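Prultum Opens Booking for Home Tidying Visits in Figueroa

FIGUEROA, Fri 15 December. Home services firm Prultum today opened booking for its living room tidying visits, a fixed-price service for households that want the main room of the house put back in order. The service has been on trial in Figueroa since August, and 131 households took part.

A visit covers clothes left on floors and sofas, toys, papers, and anything else that has drifted in from other rooms. Clothes are picked up first, sorted by owner, and left folded or placed in the hamper as the customer prefers.

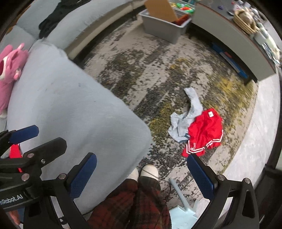
Does the customer have to be home during the visit?
An adult must be there for the first 15 minutes to go over where things belong. After that the customer may leave and come back at the end.

Each booking is for one room and is handled by a team of two. Prultum does not throw anything away. Items with no clear place are set aside in a tray marked for the customer to go through later. Floors are vacuumed once they are clear, and rugs are lifted at the corners if the furniture allows it.
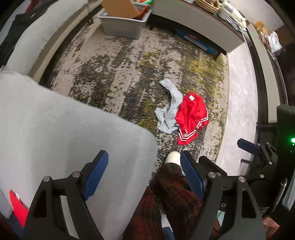
Storage was the most common request during the trial, and Prultum has added a storage check to every booking at no extra charge. The team looks at what the room already has and suggests a use for each piece. A plastic bin on the rug can take toys and other bright odds and ends, a woven basket on top of a long cabinet suits small items, and the gap under a cabinet on legs has room for long, flat packages. Customers are not asked to buy new furniture. Those who want extra bins can order them from Priltus, the company's supplier, in 5 sizes.

Visits are available 7 days a week, including evenings. Bookings made before the end of the year will be scheduled for January and February. The Handero neighborhood, with 3,820 homes, will be added in the spring.

Bookings and press inquiries are handled by the Prultum office in Figueroa.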